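FLEMSIDE, August 31, 2026 – Wastach today announced that staff at its Flemside site have moved into new roles teaching automated systems to handle everyday kitchen items. The program, known as Calex, is run jointly with Kawaguchi and is intended to take over part of the repetitive work of clearing and racking dishes in staff dining rooms.

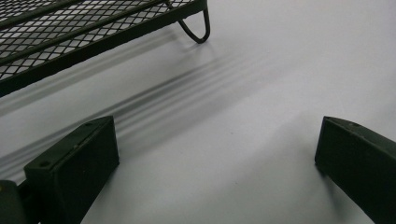
Under the program, five members of the dining team now spend three hours of each shift at a table, carrying out familiar tasks with hand-held grippers. The movements are recorded and used to train the machines. Since March, the team has completed 1,306 recorded tasks.

Wastach confirmed that no positions will be removed as a result of Calex. Employees who take part keep their current grade and hours, and receive paid training before they begin. Staff representatives were consulted on the length of sessions – including rest breaks – and will review the arrangements again after the first year.
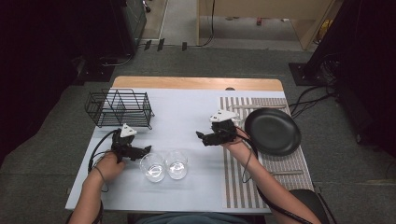
A person works with a gripper in each hand at a table set with a dish rack, two glasses and a striped placemat.

Kawaguchi will supply technical support for the duration of the agreement. Wastach expects to extend the program to three more dining rooms, subject to the results at Flemside.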